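Getting through the towels

I've been meaning to write about laundry since we moved to Ullstead, mainly the towels, as they are what goes wrong in this house. The last post on washing got more replies than anything I've put up about the garden, so I take it there is some interest. 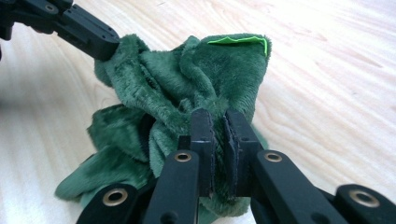
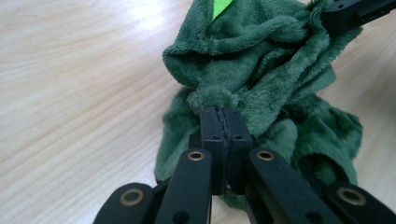 Dark green, and crumpled on the table.

The water in Ullstead is hard. In Gimville it was soft and I never thought about it. I used one capful of liquid for everything and the towels came out fine. I carried on like that here for most of the winter, and by March every towel we owned had gone stiff and a bit grey. They scratched, and they didn't dry you very well either.

My first idea was more fabric softener. This was wrong. Softener leaves a coating on the loops, so the towel feels nice in the hand and then pushes the water about on your skin. I'd been making things worse for weeks. Thanasis Pappas, who lived below us in Gimville and worked in a hotel laundry, told me on the phone to stop using it altogether and to put the whole lot through a hot wash with washing soda and nothing else. I did that twice. The rinse water the first time was the colour of weak tea.

After that I changed a few things. I use powder for towels now and keep the liquid for clothes. I don't fill the drum past two thirds. Cottons go at 60 and anything fleecy goes at 30 with a short spin, after I ruined a throw by washing it with the bath mats. It went hard and bobbly in one go and it's now in the shed, under the bikes.

Drying is the other half of it. We don't have a tumble dryer and there isn't room for one unless the freezer goes. On a breezy day I peg towels out by the short edge and give each one a good shake first, then again when I bring it in. Indoors they go on the rack in the back bedroom with the window open a crack. If they're still damp at bedtime they stay there overnight — I used to put them on the radiator but they came off like cardboard.

I did look at a water softener. The man from Harasym quoted me 745 pounds fitted, and that was before the salt. For the sake of towels I can't see it, although the kettle would be glad of it. I might think again when the boiler needs doing.

Dark colours need a word too. Greens and navies shed for the first few washes, and pale things in the same load will pick it up. I wash them on their own three times before I trust them. I still lost a white pillowcase, which is now a sort of pond colour and has been moved to the spare bed.

I've got the curtains from the front room to do next. The label says dry clean only and the cleaner's in Pislow wants 61 pounds for the pair, so I'm going to try a corner in the sink first.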